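Polladia Boards > Health > Cancer Care and Family

Second opinion on a meningioma, worth the drive?
Started 30 Mar 2026

marrowgate
Mom's scan in January showed a small meningioma, 8 mm. Ilthorpe says watch and rescan. My brother wants a second opinion at Nogueira, 291 miles away. He is not the one driving.

tin_lantern
Get the opinion. Mine cost me one afternoon and I slept again.

oldsock40
Disagree. They read the same scan. Nogueira will do it by mail if you ask nicely, then ask again less nicely.

marrowgate
By mail would be great. My brother and I talked it over at the big table at my work, meaning he talked.

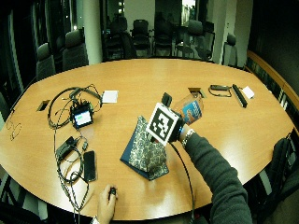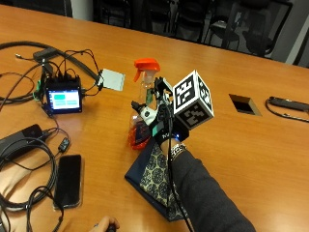 He has a folder now, with tabs. Mom has read none of it and wants to know if she can still garden.

tin_lantern
She can ask her doctor, but mine never stopped me. I still say go in person – a written report won't answer back.

oldsock40
Neither did my surgeon, and I was 30 inches away. Send the disc first, drive later if the report says anything new.

marrowgate
Disc it is. Ilthorpe's records desk closes for lunch at 11:40, so wish me luck.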